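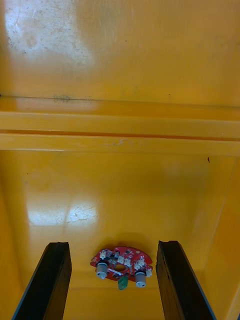
Iko Bajwa
Maintainer, Mundineck surface wear records

Drotus: painted surface wear, yellow set

README, August 2022

Contents
The set holds 1,097 close-up photos of yellow painted surfaces, sorted into 12 folders. Each folder covers one surface. Labels are in labels.csv, one row per mark.

Label classes
scuff – pale or whitish area where the finish looks worn, faded or dusty
smudge – dark or grayish mark with soft edges
speck – small isolated dark spot, debris included
glare – reflected light, labeled so that it can be masked out

A photo can carry up to nine labels. Large scuffs often fade into the yellow around them. Draw the outline where the color returns to full strength, and set edge=soft. Small pale marks on rails and ridges get the same class as large ones on flat panels. Chips are not a separate class, as annotators could not tell them from scuffs in a consistent way.

Grooves between rails read darker and more orange than the rails. Do not label them.

Known problems
Glare on the recessed surfaces can hide fine scratches. Scratches seen inside a glare patch are labeled only if they can be followed from end to end.
Folder 3 was relabeled in January – older copies have no edge column.

No scale is given. Sizes in the csv are relative to photo width.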